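Rukhsana Durrani has taught adults to do sums for most of her working life, and she still lights up when she talks about it. "People come in whispering that they're hopeless," she told me over tea, "and then they split a restaurant bill in their heads and you can't shut them up!"

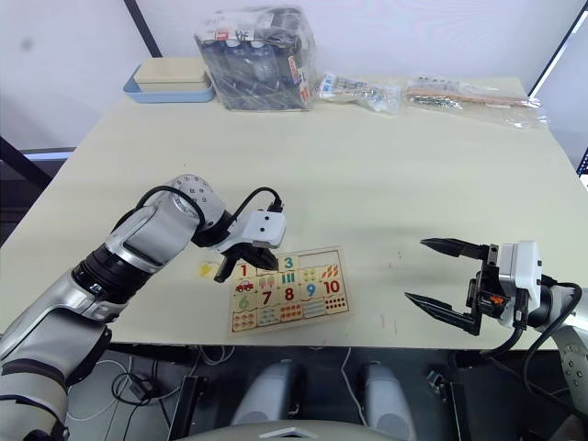 Her evening class at Paracha began with five learners. She starts everyone on counting, with buttons, coins, whatever is to hand, and won't touch a worksheet for two weeks. "I had a man who'd run a shop for years and was terrified of fractions. We cut up a lot of cake."

Long division comes later, and she adores it. "Give me 752 divided by anything. It's like unpicking a jumper."

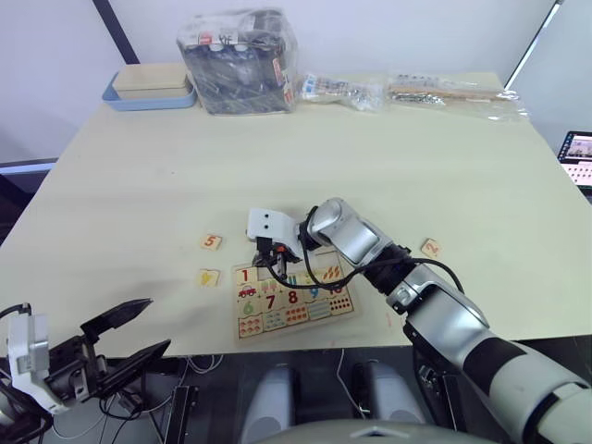
A wooden number puzzle, with pictures to count on its tiles.

She'd love a morning group next, for parents.

Comments

Mohsin Rajput: My mum went to this class and does my invoices now!

Jocelyn Zacharias: Is there a waiting list for the mornings?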